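Packing Tips from the Gruvach Open Day

The Gruvach Workshop Center opened its automation room to the public in March. Visitors were invited to observe two robot arms at work on a small cardboard box and to put questions to the staff. The household advice given during the visit is set out below for those unable to attend.
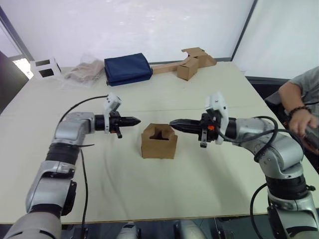
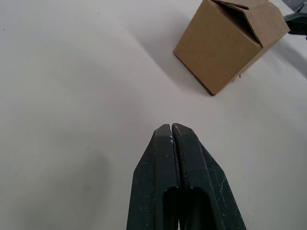

The small cardboard box on the demonstration table

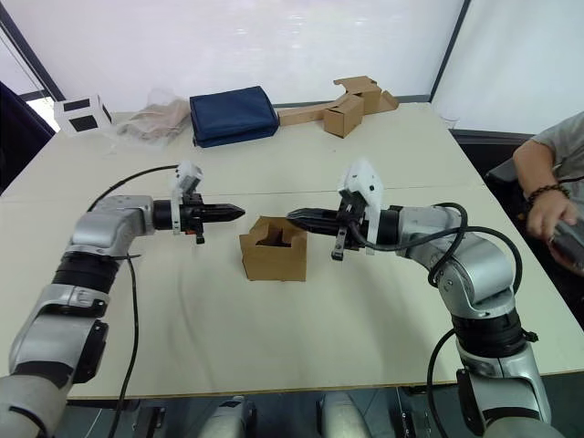 Ginevra Fabbri, who led the afternoon session, observed that handling cardboard by machine calls for the same preparation as handling it at the kitchen table. The following points apply to both.

Clear the work surface first. Keep the middle of the table free and move bags, pouches and spare cardboard to the far edge.

Crease every flap before assembly. Fold each one fully back on itself, press along the line with the handle of a spoon, and let it go. A flap that has been creased in both directions will stay where it is put.

Close the short flaps before the long ones. If a box must be held shut without tape, tuck the last flap under the first and press gently at the center.

Work on a pale, matte surface where possible. Brown cardboard shows clearly against it, and scraps are easily found and swept up.

Hold a small box low on its sides. Pressure near the top edge bends the walls inward, particularly where a notch or window has been cut.

Store unused boxes flat and upright, away from exterior walls. Damp cardboard should be discarded.

Tullio Zuccaro added a note on weight. For a small box intended for shelf storage, the center recommends contents of no more than 400 grams. Heavier items belong in a double-walled box with a taped base.

The open day received 281 visitors. A printed folding guide is available at the Vusby reception desk, limited to 3 copies per household. Schools wishing to arrange a group visit should apply in writing to the Ornetti office, Room 822, and state the age of the pupils.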